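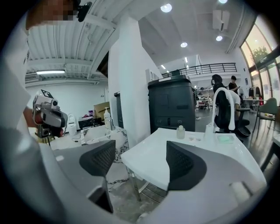 Glass goes at the front of the table or people walk right past it, Ladi Ojo tells me, before I've got my pen out. Setting up the small-glass table for Merkidwood, that's the job today. Bottles, a dish, bit of pale green. "Keep it sparse. Three inches between peices, minimum."

White table, always? "Always. Color gets lost on wood."

Frosted is the hard one. Fingerprints. "I wipe, I step back, I wipe agian."

Started with 351 bottles from a closing store in Dromside. Sold most by June. Kept 2. Won't say which.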